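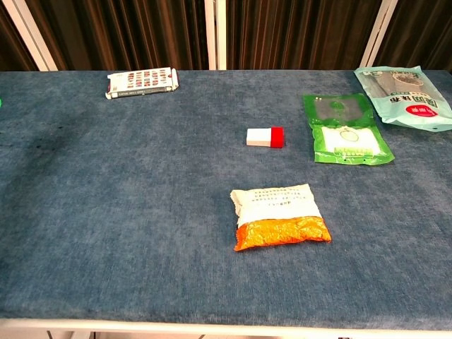
Getting marks out of fabric you can't throw in the washer

Quick notes, mostly for upholstery, felt, drapes, wool coats, the car seat. Will tidy this page up some day.

First thing. Blot. Don't rub. Rubbing roughs up the surface and you end up with a clean fuzzy patch that looks worse than the stain did. White cloth or plain paper towel, press, lift, move to a dry bit, press again. Printed paper napkins can leave ink behind, ask my beige armchair.

Work from the outside of the mark to the middle. Go the other way and it spreads.

Test somewhere hidden. Under the cushion, inside a hem, back of the drape near the floor. Wait till it's fully dry before you decide. Dark blues and reds are the worst for bleeding.

What I keep in the bucket
Dish soap, the clear kind
White vinegar
Baking soda
Cornstarch
Rubbing alcohol
Spray bottle, 2 if you have them
Old white t-shirts cut up
A soft toothbrush
A dull butter knife

Basic mix: 200 ml cool water, a few drops of dish soap. That's it. More soap is not better, it stays in the cloth and grabs dirt, and in a month you have a gray ring where the stain used to be. Always go over it again with plain water on a cloth, then blot dry.

Coffee and tea
Basic mix plus a spoon of vinegar. Blot, wait 10 minutes, blot again. If there was milk in it do it twice or it'll smell.

Grease, butter, salad dressing
No water yet! Cornstarch on top, thick, leave it 30 minutes, longer if you forget about it. Vacuum off. Then the basic mix. Old grease may need a second round of cornstarch, and sometimes it just won't budge.

Candle wax
Ice in a plastic bag, hold it on till the wax goes hard, pick off with the butter knife. What's left comes up with brown paper and a warm iron, low setting, keep moving the paper to a clean spot. Not on anything synthetic. I melted a shiny spot into a throw pillow in March and it's still there, facing the wall.

Ballpoint
Rubbing alcohol on a cotton swab, dab dab dab, change swab often. Open a window.

Mud
Leave it alone till dry. Hard to do I know. Then brush, vacuum, and most of it's gone.

Water rings
Mist the whole panel or cushion lightly, edge to edge, and let it dry evenly. Sounds backwards. Distilled water if yours is hard, ours is terrible.

Pilling and fuzz
Cheap fabric shaver, light pressure, fabric pulled flat. On felt go very easy, you can shave right thru it. Lint roller first. For flattened felt hold a steamer a hand's width away and brush one direction with the toothbrush when it's nearly dry.

Drapes
Vacuum top to bottom with the brush attachment, low suction, every couple of weeks if there's a road outside. Get down inside the pleats, that's where the dust sits. Pleated ones: after cleaning, fold the pleats back by hand, tie loosely with strips of t-shirt in three places, leave overnight. Lined drapes go to the cleaners, the lining shrinks differnt from the front and then nothing hangs right.

Smells
Baking soda, overnight, vacuum. Repeat. Sprays only cover it up for an afternoon.

Drying
Fan, not hair dryer. Heat can set whatever is left in there. Stand cushions on edge so air gets to both sides.

Someone emailed about the Vustiment foam cleaner. Tried it once on the car seat, fine, smells strongly of lemon, dish soap did about the same. The Ritwood brushes are nice but any soft brush works.

Check the care tag before any of this. W means water is ok, S means solvent only, WS either one, X means vacuum and nothing else. If it's an S piece and you've already put water on it, blot hard, fan on, leave it be till tomorow.

Updated Sat 23 May, added the bit on water rings. Leather gets its own page when I get to it.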